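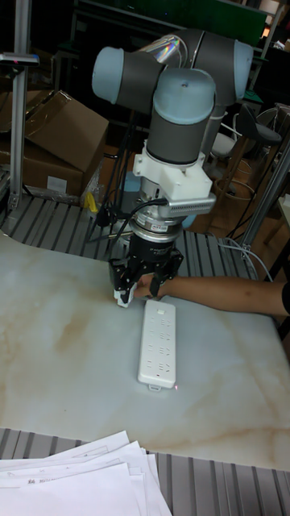

3. Test Item and Layout

The item used in this part of the project is a white power strip with several socket outlets and a small switch near one end. It lies flat on a tabletop with a marble pattern. A white plug adapter is the second part. Rekha Amin chose the pair because the fit between them can be checked by eye.

The strip is not clamped. Ignacio Rivadeneira proposed tape under both ends, but the group left this for the second round. 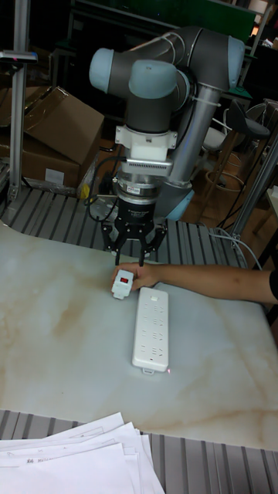

The adapter is a blocky shape and overhangs the strip to one side once it is seated. It can cover part of a neighboring outlet - this limits which positions are useful for the layout study. Outlets are numbered from the switch end.

3.1 Seating

An insertion is recorded as complete when the adapter sits in one outlet and stays there after the hand is removed.

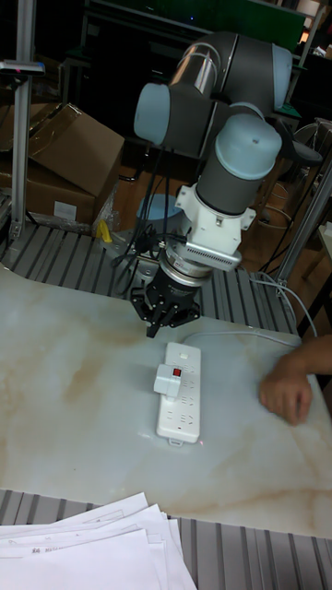
Partial insertions are logged separately with the outlet number. Dardo Zapata keeps the log, and the May entries are listed in Appendix B under sheet 41.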